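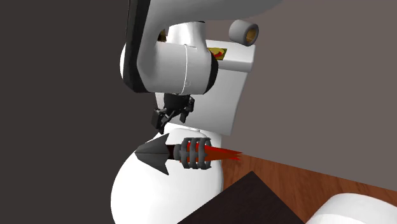 ## Changes to the Vieira Building Reading Room and Loan Service

The Plerkero Library Association has completed its review of the reading room and loan service at the Vieira Building. The new arrangements take effect in June and apply to all members, including those who hold a household card or a student card. Members are asked to read this notice in full before their next visit.

### Opening hours

The reading room will open at 8:30 a.m. and close at 7:00 p.m. on every day that the building is open. The earlier practice of closing the room over the lunch period will end. Staff at the main desk will continue to take their breaks in turn, and members may find only one person on duty between noon and 1:00 p.m. Requests for items held in the basement stacks should be handed in before 11:30 a.m. if they are needed the same day. Requests received after that time will be filled the following morning.

The quiet study area on the upper floor keeps its present hours. Telephone calls may be taken on the landing or in the entrance hall, but not in the study area itself.

### Loans and renewals

The standard loan period remains four weeks. Members may now renew an item 2 times, provided that no other member has placed a hold on it. Renewals may be made at the desk, by telephone, or through the member's online account. An item that has been renewed the maximum number of times must be returned to the building before it can be borrowed again.

Bound periodicals, maps and the local newspaper files are for use in the reading room only. The same rule applies to the Illus Collection of regional almanacs, which came to the Association by bequest and has now been fully cataloged. The collection holds 1,329 volumes. Several of the older volumes have weak bindings and will be brought to the table on a foam support, and readers are asked to leave them on the support while turning the pages. Photographs for private study are permitted without flash. Permission to publish a photograph must be requested in writing.

Overdue charges have not changed. The Association would remind members that charges stop on the day an item is returned, and that a balance may be paid in installments by agreement with the desk.

### Online accounts

The catalog and member accounts will move to a new system supplied by Cistel. Existing card numbers remain valid. Passwords will not be carried over, and each member will need to set a new one the first time the account is opened. Members who have given the library an email address will receive a message with instructions. Others may set a password in person at the desk by showing their card.

Reading histories will be transferred only for members who ask for this. The request form is available at the desk and must be signed by the card holder - a parent or guardian may sign for a member under sixteen. Saved lists and current holds will move to the new system without any action by the member. The catalog will be offline overnight while the transfer takes place, and the book return at the side entrance will stay open during that time.

### Group visits and room bookings

Schools, reading circles and local societies may book the meeting room on the ground floor for up to two hours at a time. Bookings should be made at least ten days ahead. The room has tables, chairs and a wall screen. Groups that wish to serve refreshments should say so when booking, and all food and drink must remain in the meeting room. A member of the group should be named as the contact and should be present for the whole of the booking.

Teachers who would like a class introduction to the catalog are invited to write to the Association with the age of the pupils and the subject they are studying. Suitable books can be set aside for the class if a list is received in good time.

### Questions and comments

Prasanna Nanayakkara, Head of Reader Services, will be available in the entrance hall from 4:00 p.m. to 6:00 p.m. on the first day of the new arrangements to speak with members and to help with account passwords. Written comments may be left at the desk at any time and will receive a reply by mail or email, as the member prefers.

Large-print copies of this notice are available on request. Members who receive books through the home delivery service will find a copy enclosed with their next delivery, together with a form for changes of address.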